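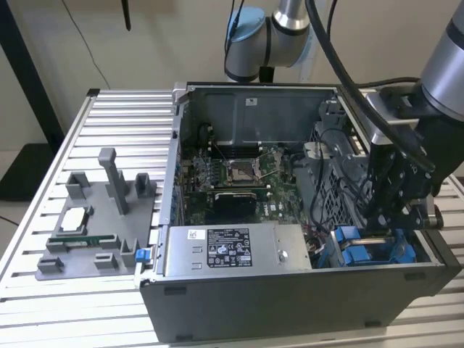

Fig. 1. Two-arm bench with an open desktop tower. CPU and memory module in the tray at left, gripper over the drive bay area.

Automation of Everyday Work, Handout 4
Can machines do shop-floor chores yet? The case of the desktop PC
Notes: Nesrin Aydoğan

4.1 Why this task

Handout 3 ended with the dishwasher and the folded towel. In those tasks the goal is loose: a plate may stand in any slot, a towel may be a little crooked. Fitting parts into a desktop computer is a different sort of chore. A person with a screwdriver and an afternoon of practice can do it, yet nearly every step has a tight fit and a limit on how hard one may push. Repair shops and refurbishing lines do it all day, and so do people at the kitchen table.

The question for this session is which steps a pair of arms with simple two-finger grippers can be trusted with, and what has to be added to the bench to get there.

4.2 The steps, in order of difficulty

Placing the CPU. Little force is needed if the frame and lever are up, as they are in Fig. 1, where the socket is empty. The part must be lowered flat and in the right orientation. A tilt that a human fingertip would feel at once may not show in the readings of a stiff arm. Closing the lever afterwards is a separate motion along an arc and should be programmed as one.

Seating a memory module. The slot is long and narrow, and the module must go down evenly at both ends. The push needed to engage the latches is much greater than the push that guides the edge into the slot. A controller with one force limit for the whole motion will either stop short or press too hard while misaligned. Use two phases.

Drive carriers. These are forgiving parts with large surfaces to hold. The trouble is reach: the gripper has to work between the drive cage and the chassis wall, and its own width decides which approach angles are open.

Cables. Still the weak point. A cable has no fixed shape, it hides the part behind it, and it moves when something else is touched. Most published benches leave the cables alone or have a person route them first. Treat any claim of full assembly with care until you have read what was done about the wiring.

4.3 What the fixture does

Compare the tray in Fig. 1 with a box of mixed parts. In the tray each part has a known place and a known way up, so the grasp can be taught once. The difficulty of finding and turning the part has been moved to whoever loads the tray. On a production line this is normal practice and costs little. In a home it is the whole problem, as no household keeps its belongings in printed holders.

The slotted table serves the same end. Fixtures can be bolted to the rails and shifted when the job changes, although every shift calls for a fresh check of the taught positions.

4.4 Worked figures: the Bivville exercise

The Bivville cell was run on memory modules only, with one type of board.

Trials with tray: 80
Seated at first attempt: 52
Success rate at first attempt: 65 per cent
Trials with module laid freely on the table: 40

The free trials are left for you to work through from the log sheet. Classify each failure as grasp, alignment or force before calculating a rate. Groups last year mixed up the last two; a module that stops at an angle is an alignment failure even when the force limit is what ended the motion.

4.5 Reading and preparation

Grube, course reader, chapter on compliant insertion. Skip the proofs.
Zudmont lab note on two-arm handover.
Wumus controller manual, sections on force limits and guarded moves.

Problems

1. Write the memory insertion as a sequence of guarded moves. State the stop condition for each.

2. Choose one step from 4.2 and say what changes if the tower stands upright instead of lying on its side.

3. Name a kitchen task with the same two-phase force pattern as the memory module. Explain where the comparison fails.

Solutions to problem 1 are to be handed in on paper, one page per group.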